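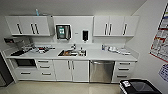

Chapter 2: Public Goods and the Free-Rider Problem

Gil-soo Woo
April

Print this page | E-mail this page

Markets allocate most goods by price. A buyer who values a loaf of bread at more than its price buys it, and a buyer who does not goes without. The arrangement depends on two properties of bread that are easily overlooked. The baker can refuse to hand it over until it is paid for, and once one household has eaten it no other household can. This chapter deals with goods that lack one or both of these properties, and with the ways in which governments and private groups pay for them.

2.1 Rivalry and excludability

A good is rival if its use by one person reduces the amount left for others. A good is excludable if the supplier can prevent its use by people who have not paid. Goods that are both rival and excludable are called private goods. Goods that are neither are called pure public goods. The usual cases are national defence, street lighting and flood levees.

Two mixed categories remain. Common-pool resources are rival but hard to exclude, as with an open fishery. Club goods can be fenced off but are non-rival up to the point of congestion, as with a toll road outside peak hours. The category into which a good falls is not fixed for all time. A change in metering technology or in property law can move it from one to another.

2.2 The levee at Lurari

Consider the town of Lurari, which has 830 households on a river flat. A levee would protect every house behind it, and no house could be left out. Suppose each household values the protection at $2000. The total value to the town is then $1 660 000. If the levee costs $1 262 430, the cost per household is $1521 and the net benefit per household is $479. Building the levee is efficient.

Now suppose that payment is voluntary. A single household that withholds its $1521 still receives the full protection if the others pay. If the others do not pay, its own contribution cannot build the levee. In both cases the household is better off keeping its money. Every household faces the same choice, and the levee is not built - although all of them would gain from it. This is the free-rider problem.

The result does not depend on households being poorly informed. It follows from the gap between the private return to a contribution and its return to the group as a whole.

2.3 Methods of finance

The most common remedy is compulsory payment through taxes or council rates. It removes the incentive to withhold but raises a second difficulty, that of finding out what the good is worth. Residents asked to state their valuation will tend to overstate it if the charge is fixed, and understate it if the charge rises with the answer.

Section 2.4 sets out the condition for efficient supply, under which individual marginal benefits are added vertically and set equal to marginal cost. Section 2.5 applies the condition to two neighbouring districts, Zaston and Vasseur, which share a levee but differ in average income.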